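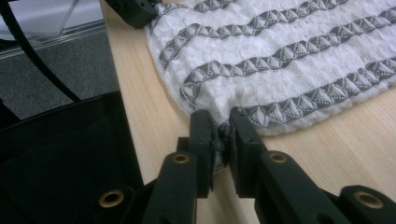
White cloth on a work table

Search this site... Search Advanced search

Plostavport Linen Reuse Project
Progress report to the Clastinel Fund, May 2019

Work since the last report

The main job this spring was getting the sorting room in the Bouchard building ready for regular use. The lease was signed in March, later than planned, after the landlord asked for a second fire inspection. The inspection passed with one note about the rear exit light, which has been replaced.

Donated linens now come in through the side door on Tuesdays. Towels, sheets and table linens are sorted by condition and sent one of three ways: straight to wash, to mending, or to the rag bin. We stopped taking pillows and comforters. They filled the shelves and the shelters had very little use for them.

We set a goal of 200 bed sets for the grant year. A set is one fitted sheet, one flat sheet and one pillowcase. So far 41 complete sets have gone out to partner shelters. The low number comes from a shortage of fitted sheets, which wear through at the corners before anything else does. Flat sheets are plentiful. One of the shelters has agreed to take sets with two flat sheets and no fitted sheet, and we would like those to count toward the goal if the fund agrees.

Equipment

The washer from Gusumier was delivered with the wrong drain hose. The right hose arrived two weeks later and the machine has run without trouble from then on. The dryer is the old one from our previous space. It heats unevenly and large loads need a second cycle. We have asked for a repair quote.

The work tables are a good height for folding. Shelving along the back wall still needs to be anchored.
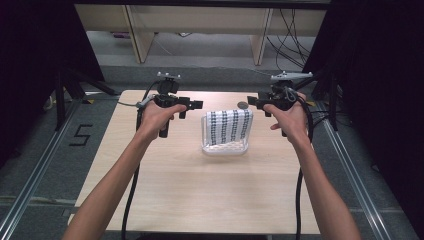 Mending

Hems and small tears make up most of the mending. Anything with a tear longer than a hand goes to rags, a rule we brought in after several sheets came back from a shelter split along the same seam. Bath towels with frayed edges are trimmed and hemmed again as hand towels. Thread use is higher than we planned for, and we have moved to buying white only.

Budget

Rent and utilities are on plan. Laundry supplies are over by $200, mainly because we bought detergent in small boxes until the storage closet was cleared. We are buying in bulk now and expect the line to even out. The mending line is underspent, and we ask permission to move $200 from it to cover the difference. No other changes are requested.

Next steps

- Anchor the shelving and finish labeling the bins
- Get the dryer quote and decide whether to repair or replace
- Contact two hotels near the ferry dock about retired fitted sheets
- Send the shelters a short form on which sizes they need most

Receipts for the period are attached separately.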